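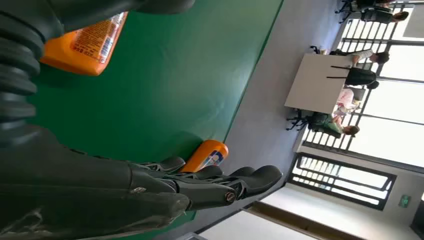 Orange plastic bottles, one with a blue-and-white label.

Treltlow Household Packaging Return Study
Interim progress report to the Drevier Fund
Submitted 2021-10-26
Prepared by Marlene Vogler, project lead

1. Position against plan

The collection stage is complete. Sorting and weighing are complete for Treltlow and under way for Sturnis. The analysis stage opened on the planned date, with one change to the method set out in section 3. No change to the total grant is requested.

2. Work done in the period

The study asks what share of rigid plastic packaging put out for kerbside recycling could be refilled instead, and what stops households from returning it. In the period covered, 453 households completed the packaging diary. Entries were checked against bag weights by Aoife Costello. Where the diary and the weight did not agree, the household was sent a short form, and the corrected figure was used if the form came back within the set period. Diaries with no reply have been kept in the data and marked.

Interviews were held with 70 households, split between the two districts. Wenceslao Palma has coded the Treltlow interviews. The reasons given most often for not returning a bottle were the lack of a return point on a usual route and doubt over whether the bottle had to be rinsed. Storage space at home was raised more in flats than in houses. Deposit value was raised less than we had expected from the pilot, and the question wording is being checked for this reason.

3. Change to method

The proposal sorted bottles by resin code only. Resin code does not separate bottles that can be refilled from those that cannot, as wall thickness and neck finish vary widely within one code. Bottles are now sorted by resin code, then by neck finish, then by closure type. Colour is recorded but not used for sorting. Sleeved bottles are entered under a separate heading until the sleeve has been removed and the code read.

The Treltlow material was sorted again under the new scheme. This took up the spare time set aside for the analysis stage.

4. Delays and risks

Sturnis material arrived in mixed sacks after the contractor, Ostermann, changed its rounds. Two of the sacks could not be matched to a street and have been left out. Ostermann has since agreed to tag sacks at the point of collection. The remaining risk is that late sacks hold up the weighing, which would delay the district comparison but not the main tables.

The scales were recalibrated after a drift was found during a routine check. Readings taken between the last good check and the recalibration were repeated.

5. Spending

Spending on staff is in line with the budget. Transport is over budget by 7 per cent owing to extra journeys to Sturnis. The difference has been met from the printing line, where the diary forms cost less than quoted. Oľga Bednárik holds the full ledger and will send it with the next claim.

6. Next period

Sturnis sorting will be finished first, followed by coding of the remaining interviews. Nelly Puma will draft the main tables and circulate them for comment. The final report is due in March. We ask the Fund to confirm whether the household data should be deposited with the report or held until the district comparison has been reviewed.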